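Looking after the Clolleo two-arm cell: frequently asked questions

How often does the cell need servicing?
Every 150 hours of running. The hour count is on the first page of the Drakell controller menu. If the cell is used for short jobs only, service it in August and again in midwinter.

Can I change the gripper fingers myself?
Yes. Switch off at the wall, wait 2 minutes, then undo the two screws at the back of each finger. Fit both fingers of a pair together, even if only one is worn. Replacement sets come from Brorura.

An arm sags when I switch it off. Is it faulty?
No, the joints have no brakes. Put the arm in its rest position before cutting the power, or hold it by the forearm. Don't hold it by the gripper.

What should I clean the table with?
A damp cloth and a little washing-up liquid. Solvents will dull the surface. Keep liquid well away from the front rail and its wiring.

Which objects should I use for the check after a repair?
Anything light that you don't mind being dropped.
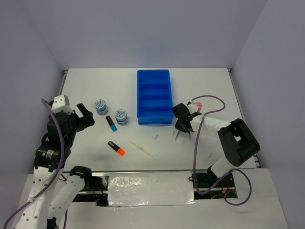 Set-up checks go best with a mix of shapes, as a gripper that closes well on a wide object may still miss a narrow one. Small round containers, highlighters and a thin pen are enough to start with, and a tray with five compartments gives you something to place them by. Leave space between the objects for the first run. Run at low speed and keep a hand near the stop button. If the fingers close off centre, run the zero routine again before you change anything else.

How much slack should the cables have?
Enough for the arm to reach its furthest point without pulling on the plug — a loose loop is fine, a tight one is not. Move the arm by hand through its full travel with the power off and watch the cable at the wrist.

The controller says "joint not found". What now?
Reseat the plug at that joint and restart. If the message comes back, send the joint number and the hour count to the Abbasi repair desk. Do not open the motor housing.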